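Engineering Drawing and Materials, Unit 7
Reading a Casting: Draft, Parting Lines and Machined Faces
Handout, revised 23/07/2019

Read this before the lab session. Bring a soft pencil, a ruler and the blank section sheets from Unit 6.

1. Why parts look the way they do

Most small metal parts with a thick middle and a thin base start out as castings. Metal is poured or pushed into a mold, it cools, and the mold is opened or broken away. The part then goes to a machine shop, where only the faces that matter are cut. A drawing of the finished part has to serve both shops. The foundry needs to know the overall form and how much extra metal to leave. The machinist needs to know which faces to cut, how flat they must be and where to measure from.

Students often put a finish mark on every surface. Do not do this. Each finish mark is a cut somebody has to pay for. In the Mukilel bracket exercise last term, several drawings called for machining on the outside of the ribs, which touch nothing.

2. Draft

A pattern has to come out of the sand without tearing it. For that reason the walls that run in the direction of pull are given a slight taper, called draft. Deep walls and rough sand need more of it. Inside walls generally need more than outside walls, as the metal shrinks onto whatever is inside it.

On a drawing, draft is usually covered by one general note. Show it in the views only if it changes how the part fits with something else. If a wall must be straight, say so on the drawing and expect it to be machined.

State which end of the taper your dimension applies to. "Measured at the base" is enough. Without the note, the foundry will pick one end and the machine shop may pick the other.

3. The parting line

The parting line is where the two halves of the mold meet. On a raw casting it often shows up as a thin ridge, called flash, which is ground or trimmed off. Choose the parting line early. It fixes the direction of pull, and the direction of pull fixes the draft.

For a flat base with something standing up from it, the simplest choice is the bottom face of the base. Everything then lies in one half of the mold. If the part has features on both sides, the line moves up to the middle of the base and both halves have to be lined up. Any mismatch between them will show as a small step around the edge. Keep tight dimensions from crossing the parting line where you can.

4. Wall thickness and fillets

Thick sections cool more slowly than thin ones. Where the two meet, the thick section is still liquid after the thin one has set, and it can pull away and leave a hollow inside. This is called a shrinkage cavity. It may not be seen until a drill runs into it.

Ways to reduce the problem:
Keep the walls close to the same thickness.
Take metal out of the middle of thick sections with a core.
Blend thick into thin over a distance.
Round inside corners with a fillet.

Fillets also lower the stress at the corner. A fillet that is too large makes its own thick spot, so bigger is not always better. Unless a corner is special, cover fillets with a general note such as "all fillets R3 unless stated."

5. Bosses and flanges

A boss is a raised pad or cylinder that gives extra depth for a hole, a thread or a bearing. A flange is a plate or rim used to bolt one part to another. Many parts have both. The flange carries the load into the mounting surface and the boss holds whatever passes through the center.

Two-bolt flanges are commonly drawn with a lozenge outline. Metal is kept near the bolts and in the middle, and the corners that would do no work are left off. To draw one, start with the center lines. Set out the center circle, then the two end arcs around the bolt holes, then join them with tangent lines. Draw the arcs first. If you draw the straight sides first, the arcs will almost never meet them cleanly.
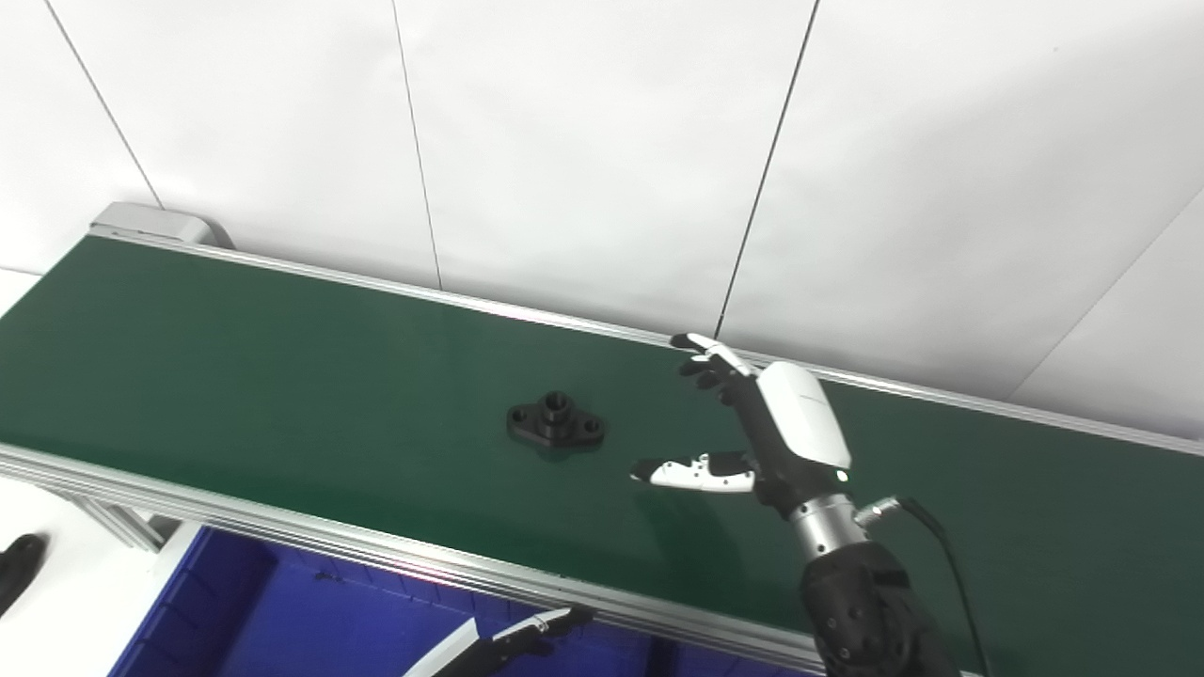 Dimension the bolt holes from center to center, and tie both to the axis of the boss. Do not dimension a hole from the outer edge of the flange. On a cast part that edge is rough and may vary from one casting to the next, and the error goes straight into the hole position.

If the boss is threaded, give the thread size, the depth of full thread and the depth of the drilled hole. These last two are different numbers in a blind hole. The tap cannot cut full thread all the way to the bottom, so the drill goes deeper.

6. Datums

A datum is the face, line or point that other dimensions are taken from. For flanged parts, the usual first datum is the mounting face and the second is the center bore. Pick real surfaces that a gauge can touch. A center line by itself is not a surface — name the bore that creates it.

Raw cast surfaces can be used as datums for the first machining setup only. After that, work from machined faces.

7. Lab work

Sheet A: the Gusska pump cover. Mark the parting line in red and show the direction of pull with an arrow. Add finish marks only where the part touches another part or a seal.

Sheet B: the Wadska bearing housing. Draw a full section through the boss and both bolt holes. Use the ordinary rule for hatching: one direction and one spacing for the whole part.

Sheet C, optional: redraw the Sadeghi valve body with more even walls. Keep the outside size and the bolt pattern as they are.

Hand in sheets A and B in room 211 before the next session. Put your name and group in the title block. Sheets with no title block will be returned unmarked.

Terms to know for the October test: draft, flash, core, fillet, boss, flange, parting line, datum, blind hole, machining allowance. Machining allowance is covered on page 17 of the course notes.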